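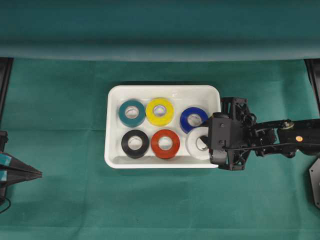
The purpose of this project was to put the two-arm bench cell in the Garncombe teaching lab back into dependable working order and to write down a setup and maintenance routine that the next group can follow. The cell had been used for two semesters with no written procedure. Each group adjusted what it needed and left the rest. The task chosen for all checks in this report is the tape tray: six rolls of electrical tape in a white rectangular tray, two rows of three, every roll flat with the core opening facing up. The black, red-orange and white rolls form the front row and the teal, yellow and blue rolls the back row. The layout puts the front right position close to the tray wall, where the gripper fingers have little clearance, and errors in the right arm show up there first.

1. Condition of the cell at the start

The cell consists of two small arms facing each other across a cloth-covered table, a cloth backdrop, and a controller under the bench. The supervisor, Veronika Tóth, asked for a fault list before any screws were turned. The list was as follows.

Right arm: play at the wrist when the gripper was pushed sideways by hand. Cable bundle at the wrist tight at full rotation.
Left arm: no play found. One fingertip pad lifting at the corner.
Both arms: home position stored in the controller did not match the home position marked on the bases.
Table: cloth not fastened at the front. Tray position not marked.
Records: none.

The play at the right wrist was measured with a dial indicator clamped to the table, with the arm powered and holding position. The reading was taken at the finger mount and not at the fingertip, as the fingers themselves flex.

2. Mechanical work

2.1 Right wrist

The gripper housing was removed and the bracket behind it inspected. Two of the bracket screws could be turned by hand. The threads were undamaged. All bracket screws were taken out, cleaned, coated with medium-strength threadlocker and refitted in a cross pattern. The first attempt was done with the arm hanging down, and the bracket settled slightly crooked under its own weight. It was done again with the long link horizontal and supported on a block, and this is the position given in the routine in section 5.

After refitting, the play at the finger mount could no longer be felt by hand. A small indicator movement remained, and it was the same as on the left arm. It was assigned to the gear train and left alone.

2.2 Cables

The wrist cables on the right arm had been tied too close to the last joint. The ties were cut and the bundle was moved back to the bracket with a service loop. The joint was then rotated slowly from one limit to the other with the motors off. The loop must not touch the table when the gripper is at tray height. On the first try it did, and it was shortened.

2.3 Fingertip pads

The lifting pad on the left arm was peeled off and replaced. The old adhesive was removed with isopropyl alcohol and a plastic scraper. A metal scraper marks the finger and the new pad will not lie flat. Pads were pressed in place with a small clamp and left overnight.

3. Calibration

The home position was reset on both arms with the alignment pins. The stored values in the controller were overwritten and a copy was saved in the project folder under the name Jitance, the name already used for this cell's configuration files. The older Onell configuration was kept for reference but must not be loaded, because it belongs to a longer finger set.

After homing, the gripper height was set against the tray floor. A feeler gauge was placed on the floor of the tray and the fingers were lowered until the gauge dragged. The procedure was repeated at all the roll positions. The floor was found to be level enough that one height value could be used for the whole tray.

The tray outline was marked on the cloth with chalk. The cloth itself was pulled tight and clipped under the front edge of the table. Creases in the cloth can tilt the tray, so the cloth should be flattened by hand before the tray is set down.

4. Test runs

Each test cycle consisted of one pick and one return of a roll. The fault count was taken by hand and compared with the controller log.

Before repair, 147 cycles were run over all positions before testing was halted for a cable warning. After repair and calibration, the same sequence was run for 2,000 cycles over several lab periods. In the second run the log contained 57 missed picks. Most of them were at the front right position, where a finger touched the tray rim on the way down. The approach point for that position was moved inward by 2 mm and the position was tested again separately. No rim contact was logged in the retest, but the retest was short and the result should be treated as preliminary.

The remaining missed picks did not follow a position. They were more frequent at the start of a lab period. A warm-up movement was added to the routine for this reason, although its effect has not been measured.

5. Maintenance routine

Before each session:
Flatten the cloth and set the tray on the chalk outline.
Check the wrist for play by hand, motors on.
Look at the fingertip pads. Replace any pad with a raised corner.
Run the warm-up movement, then home both arms.

Every month:
Support the long link on the block and check the bracket screws.
Rotate the wrist through its full range with motors off and watch the cable loop.
Clean the pads with alcohol on a cloth.
Repeat the feeler gauge check at the four corner positions.

After any collision:
Stop the cell at the switch, not from the software.
Check the bracket screws before homing.
Enter the event in the log sheet.

6. Open points

The gear train play was not corrected. A replacement gear set from Steiner was considered, but the order could not be placed within the project period. The next check of both wrists is planned for July. The indicator readings are kept with the log sheets in the cabinet next to the cell, and new readings should be taken at the same point on the finger mount so that they can be compared.

Report submitted Wednesday, May 5, 2021.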